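Does a Divided Box Keep a Desk Tidy? Project Report, Group 4
Peiyu Bai, Junhao Yao, Yesenia Chávez

1. Why we looked at this

Every storage shop sells small plastic boxes with dividers, and every one of them promises a neater desk. Our group doubted it. Two of us already owned boxes like that and still couldn't find a pen. The Provance catalog claims a divided box "ends desk clutter," with no word on how anyone checked. So we picked desk organizers as our topic and tried to find out whether the dividers do anything that a plain box of the same size doesn't.

2. What we did

We asked students in the Bostby dorm to use one of two boxes on their desks through July. One group got a divided box, the other an open one. Both groups put in the same kinds of things: pens, clips, chargers, keys, erasers. At the end of each week we named an item and timed how long its owner took to put a hand on it. We ended up with 160 timed searches, and we threw out the ones where the item had never been in the box to begin with. That was more common than we expected, and it should have warned us.

We also wanted to know whether see-through walls matter. The sellers say you can find things without opening or moving the box. Tinted plastic seems like a strange choice if that is the goal, but it is what a lot of shops carry.
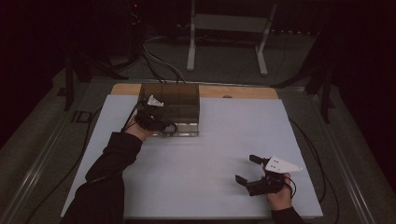 Smoky walls let you see where the dividers are, which is less useful than seeing what lies between them. Zihan Xiong disagreed when she read our draft, and wrote that most people look down into a desk box from above anyway, so the color of the sides hardly matters and we were grading the wrong part. We think she has a point about boxes that sit low on a desk. On a shelf at eye level it would be another story, and we didn't test shelves.

3. What we found

Divided boxes were a little faster in the first week. After that the gap shrank, and by the last week we couldn't tell the groups apart. The compartments were still there — people had just stopped using them as planned. Keys ended up with pens, and clips went everywhere.

4. Problems

Our timing was done by hand, and Junhao started the watch later than Yesenia did. People also knew when we were coming, and at least one person tidied up first. The rooms were all in the same dorm, so we wouldn't say much about offices or homes.

5. What we would change

Longer test, surprise visits, clear plastic next to tinted plastic. We would also add a group with no box at all. Leaving that out was our biggest mistake.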